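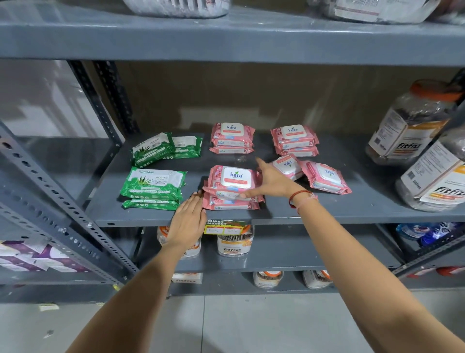 Straightening a stack of wipes by hand. Sturis is recording shelf work like this to train a stocking robot.

Sturis to teach stocking robot with recordings of store work

A robotics firm is collecting recordings of people tidying and restocking store shelves, and plans to use them to train a two-armed robot to do the same work.

Sturis began the project in June. The company says it now has 2,594 usable clips, each showing a single short task such as squaring up a stack, pulling packs forward or turning a label to face the aisle. The clips are filmed from the worker's point of view, with both hands in view.

"We want the robot to see the job the way the person doing it sees it," said Nayeli Ochoa, who runs the project. "A stack of wipes is a good place to begin. The packs are soft, they slide, and you have to use both hands."

Small soft packs have been a weak point for the company's robot, named Ferkell. It handles boxes and jars well, Ochoa said, but tends to push a pack of wipes off the one below it. In the hand recordings, people usually steady the front of a stack with one hand and press or nudge the top pack with the other. Ferkell had been using one arm at a time.

The hand recordings make up the first part of the training. In the second part, an operator wears a pair of gloves with sensors and drives the robot's arms from a desk across the room, repeating the same tasks on a practice shelf. Sturis has 357 of these remote sessions so far and is aiming for 400 before the next round of tests.

Remote control is much slower. Sudheer Thampi, one of three operators, said a stack that takes a few seconds by hand can take him more than a minute through the gloves.

"You don't feel the pack, so you watch it," Thampi said. "If it bulges, you let go a little. After a week you stop squeezing so hard."

Harish Panicker, who checks the clips before they are used, said many are thrown out. The most common problem is a hand that leaves the picture halfway through the task. Clips where the worker stops to do something else are also dropped – a person may do that without thinking, but the robot would copy the pause.

Mixed shelves are kept in the set on purpose. Wipes may sit beside jars of a different size and weight, and some packs are left lying at an angle. Panicker said early clips with only neat rows did little to help the robot when a shelf was messy.

In the latest test, Ferkell straightened 69 of 100 stacks without dropping a pack. Sturis has not set a date for trying the robot in an open store. Ochoa said the next tasks to be recorded are hanging bags and refill pouches, starting Thursday.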